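Subject: Re: [Flultimstead-growers] Trays for the August sowing

Hi everybody, so I'm going with two trays side by side this time, one blue and one dark, and I want to talk about lettuce! 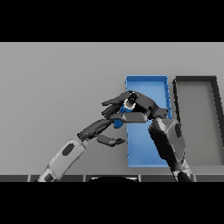

Yolotzin Ledesma wrote:
> I wouldn't start lettuce in August at all unless you can keep
> the trays cool. Mine sulked for 16 days last year and then I got
> 4 seedlings. Spinach was even worse. Has anyone tried putting
> the seed in the fridge first?

Yes, me! I did it with Kaufmann, the frilly green one, and I'd do it again. I fold the seed up in a damp paper towel, stick it in a sandwich bag, and leave it behind the milk for three days. Then it goes straight into the mix, barely covered (lettuce likes some light), and the whole lot lives on the north side of the garage until it's up. I water in the evening, around when the dog wants out, so I don't forget.

Rokberg is another story. I've sown it late two summers running and it bolted both times – tall, bitter, full of milk. My neighbor's chickens were thrilled. If somebody on the list has a good word for it I'm all ears, but I've still got half a packet and you're welcome to it.

Spinach I can't help with. I wait until the nights cool off and buy starts if I get impatient.

Oh, and the bulk order. Dririvska wants up to 462 plugs on one pallet and we're nowhere near that, so if you were thinking about fall broccoli, please write to me off list before I call them back. I'd like to split the kale with someone too. Last year we ate it until Easter and my kids have not forgiven me.

Yolotzin, do you still have my soil thermometer?

Wenceslao Mendoza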